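Ultach Workstation Parts Set

A data card for the tower disassembly and refit records kept under the Wandine project. Maintained by Caroline Simiyu. Last revised Jul 6, 2018.

What is in it

The set has 124 sessions. Each one covers work on an open desktop tower laid on its side on a ribbed metal table. The parts of interest are the processor, the memory, the hard drive and the brackets that hold them. The main board carries a DELL logo, and sockets and memory slots may be empty or filled depending on the session.
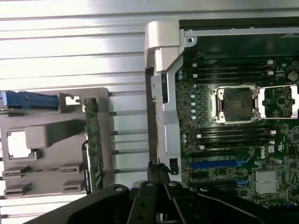 Part names

cpu: the processor, in or out of its socket
ram: one memory stick
hdd: a hard disk drive with its caddy
tray: the gray holder for parts outside the case

Use these names exactly. Older Patwary files say "disk" for hdd and need to be renamed before merging.

Layout

The case and the tray share one table. The tray is 3D-printed, with a slot for a memory stick and a raised holder for the processor.
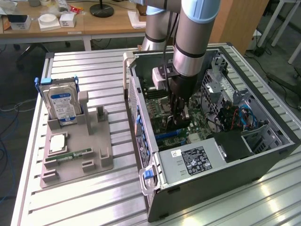 Sessions are stored one per folder, with a notes file and a parts list. Folder numbers run from 100 and are not reused. There are 1,898 labeled steps in total, split across 6 text files.

Known problems

Step labels were written by two people and the wording differs in places. "Seat" and "insert" mean the same thing. Color is a poor way to find the drive: its caddy has a blue handle, but so many other pieces are blue, including the expansion-slot tabs on the chassis, that a search on color alone returns the wrong part.

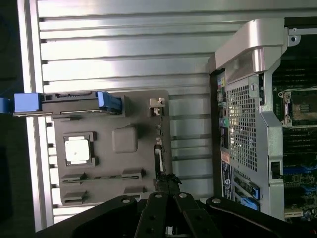

Corrections go in the Gundeo tracker under the session number. Please name the part and the side of the case it is on. For a processor, say whether you mean the socket in the chassis or the dark raised frame on the gray plate, as both turn up in the same session. Fixes are merged each September.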